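Protokoll der Sitzung der Arbeitsgruppe Lern- und Fördermaterial

Beginn: 14.00 Uhr
Ort: Besprechungsraum im Erdgeschoss
Anwesend: Nazmiye Sarıgül (Leitung), Zerrin Altıntaş, Torben Schwerdtfeger, Darmawan Nugroho
Entschuldigt: Elif Naz Tokgöz
Protokoll: Torben Schwerdtfeger

TOP 1: Begrüßung, Genehmigung des Protokolls

Frau Sarıgül eröffnet die Sitzung und stellt die Beschlussfähigkeit fest. Das Protokoll der letzten Sitzung wird mit einer Änderung genehmigt: Unter TOP 4 ist die Bezeichnung „Regal 2“ durch „Schrank 2“ zu ersetzen. Die Tagesordnung wird ohne Ergänzungen angenommen.

TOP 2: Steckbretter aus Schaumstoff

Herr Nugroho berichtet über den Stand der Materialreihe Gitia. Die Bretter werden weiterhin in Rot geführt. Die Arbeitsgruppe hatte im Januar darum gebeten, die Auswahl der Formen nochmals zu prüfen, insbesondere die Abfolge von einfachen zu schwierigeren Umrissen. Nach Auffassung von Herrn Nugroho eignet sich das runde Loch mit dem grünen Stab am besten als Einstieg, da die Drehlage des Stabes beim Einsetzen keine Rolle spielt. Beim Stern sei dagegen eine genaue Ausrichtung erforderlich; er solle erst angeboten werden, wenn die runden und ovalen Formen sicher beherrscht werden. 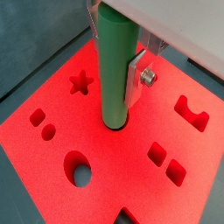 Frau Altıntaş weist darauf hin, dass die Länge der Stäbe in der Übungsanleitung bisher nicht erwähnt wird. Ein langer Stab lasse sich zwar gut greifen, verkante aber leicht, wenn er schräg angesetzt werde. Sie schlägt vor, in die Anleitung einen Satz zum senkrechten Ansetzen aufzunehmen. Herr Schwerdtfeger regt an, die kleine ovale Vertiefung und das kleine abgerundete Quadrat nicht unmittelbar nacheinander zu üben. Beide Formen lägen auf dem Brett nahe beieinander, und Verwechslungen seien zu erwarten.

Zur U-förmigen Vertiefung bestehen unterschiedliche Ansichten. Frau Altıntaş hält sie für die jüngste Gruppe für zu anspruchsvoll und würde sie zunächst auslassen. Herr Nugroho spricht sich dafür aus, sie von Anfang an zugänglich zu machen und lediglich auf eine Wertung zu verzichten. Nach kurzer Aussprache einigt sich die Arbeitsgruppe darauf, die Reihenfolge in der Anleitung als Empfehlung zu kennzeichnen und die Entscheidung den Gruppenleitungen zu überlassen.

Beschluss: Die Anleitung wird um Hinweise zur Reihenfolge der Formen und zum senkrechten Ansetzen der Stäbe ergänzt. Der Entwurf wird von Herrn Nugroho erstellt und vor der nächsten Sitzung versandt. Einstimmig angenommen.

TOP 3: Nachbestellung

Für die Nachbestellung liegen Angebote der Firmen Sterodex und Skandness vor. Sterodex bietet die gewünschte Ausstattung für 800 Euro an, Skandness für 900 Euro. Im Angebot von Skandness ist ein Satz Ersatzstäbe enthalten, bei Sterodex müsste dieser gesondert bestellt werden. Der Preis hierfür ist dem Angebot nicht zu entnehmen.

Frau Sarıgül erinnert daran, dass im laufenden Haushaltsansatz nach Abzug der bereits erteilten Aufträge noch 264 Euro für Kleinmaterial verfügbar sind. Die Bretter selbst werden aus dem Titel Ausstattung bezahlt; Ersatzstäbe wären bei getrennter Bestellung aus dem Kleinmaterial zu decken. Herr Schwerdtfeger bittet darum, bei beiden Anbietern auch die Lieferzeit schriftlich abzufragen.

Beschluss: Die Entscheidung wird vertagt. Frau Altıntaş holt bei Sterodex den Preis der Ersatzstäbe und bei beiden Firmen die Lieferzeiten ein. Drei Ja-Stimmen, eine Enthaltung.

TOP 4: Lagerung und Reinigung

Frau Altıntaş teilt mit, dass die Bretter in Schrank 2 zuletzt übereinandergestapelt wurden. Bei längerer Lagerung unter Gewicht seien Druckstellen an den Kanten der Vertiefungen zu befürchten. Die Bretter sind künftig stehend aufzubewahren, die Stäbe getrennt davon in den beschrifteten Kästen. Für die Reinigung ist ein feuchtes Tuch zu verwenden. Lösungsmittelhaltige Reiniger sind nicht zulässig. Der Aushang am Schrank wird von Herrn Schwerdtfeger angepasst.

TOP 5: Verschiedenes

Frau Tokgöz hat schriftlich mitgeteilt, dass die Rückmeldebögen aus dem Projekt Mkhize noch nicht vollständig vorliegen. Die Auswertung wird auf die nächste Sitzung verschoben. Herr Nugroho bittet darum, ausgeliehenes Material in die Liste am Schrank einzutragen und die Rückgabe dort ebenfalls zu vermerken.

Den Termin der nächsten Sitzung gibt Frau Sarıgül per Rundschreiben bekannt.

Ende der Sitzung: 15.40 Uhr

Für das Protokoll: Torben Schwerdtfeger
Gesehen: Nazmiye Sarıgül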